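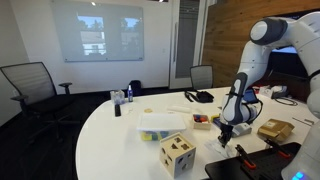
December, half past ten at night

Went to the sleep talk after all. Silviu Mocanu had been on at me for weeks, and I ran out of excuses once he'd paid for both tickets. Twenty quid each, with a cup of squash and a biscuit thrown in.

The speaker was from an outfit called Relumier, and they sell a lamp. I should have guessed. The poster said "an evening on rest and the modern mind" and there was no lamp on the poster. You put the thing by your bed, it goes orange at night and white in the morning, and within 30 days you are meant to be a new person. It costs £267. I have a bulb in the landing that does orange whether I want it to or not.

He had a graph. I asked what the numbers up the side were and he said it was "more of an illustration". A woman near the front said her sister had bought one and was sleeping like a baby, and I did wonder whether she meant waking up every two hours and shouting. Then he told us 2092 customers had reported better sleep. Out of how many? He said that was a great question and moved on to magnesium.

Silviu thinks I'm being sour. His argument on the walk home was that if people believe in it and they sleep, where's the harm. Well, £267 is the harm. For that I could have the boiler looked at, and a warm bedroom would do more for me than any amount of orange. He has more or less decided to buy one. He'll be telling me it's marvellous by the second night, the same as he did with the pillow from Vosby, now in the dog's basket.

For what it's worth, my own sleep has been poor since the clocks went back. Awake at four, up at five, useless by three in the afternoon. I don't need a graph for it. Too much tea, probably, and reading the news in bed. I've said I'll stop both and I've stopped neither.

The leaflet has a money-back guarantee on the back in very small type. You have to return the lamp in its original packaging with a sleep diary filled in every day. I read it out to Silviu under the street light and he said nobody would be sending it back anyway. We'll see. I told him to keep the box.

Kettle's on. Must ring the boiler man in the morning.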